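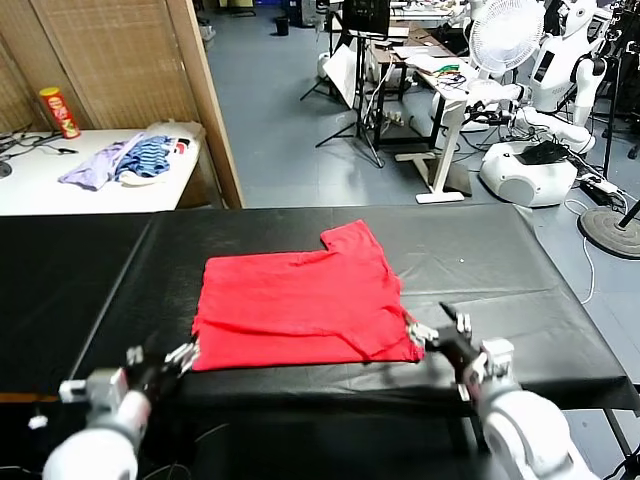

Garment bench, folding notes, continued from the October sheet.

Fold sequence unchanged: sleeves in, sides to the center line, hem up last. The red T-shirt is still the reference piece. Target is a flat rectangle with square corners, and anything that sticks out past the outline at shoulder or sleeve goes down as a step. Two steps on one piece is a refold.

The black cover is due for replacement. It holds its creases, and a crease under the shirt reads through as a false fold line. Smooth it from the middle out before laying anything down. Tape does not hold on it – tried, removed.

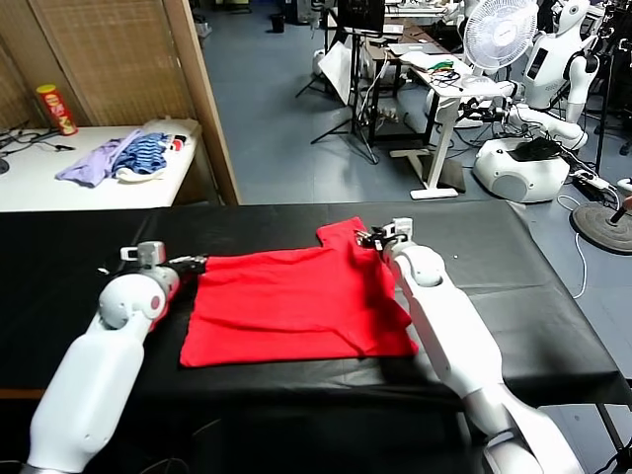
Plallcombe, 22/12/2023

Spreading. Hem toward the front of the bench, collar to the far side. Lay the body square first and bring the far corners down after. A lifted corner that is let go early drags the collar line off, and the error carries into every later fold.

Side table holds the other garments: lavender, striped, white. Keep them off the black cover until the red one is finished. Jersey picks up lint from the pile, and the cover shows every speck.

Zallico order: 6 yards of matte sheet, black, to replace the current one. Glare on the present cover makes the edges hard to judge from the front.

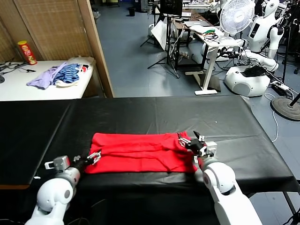 2 min read

Right end bunching. Layers on the red piece can sit in line on the left and still ruck up on the right. Press outward along the long edge, then down. Pressing down first sets the wrinkle.

Open items:
– wipe the bench cover before the next session
– try the striped garment with the same sequence; the stripes should make skew easier to measure
– decide whether the white piece needs its own sheet
– return the Cester folding board, wrong width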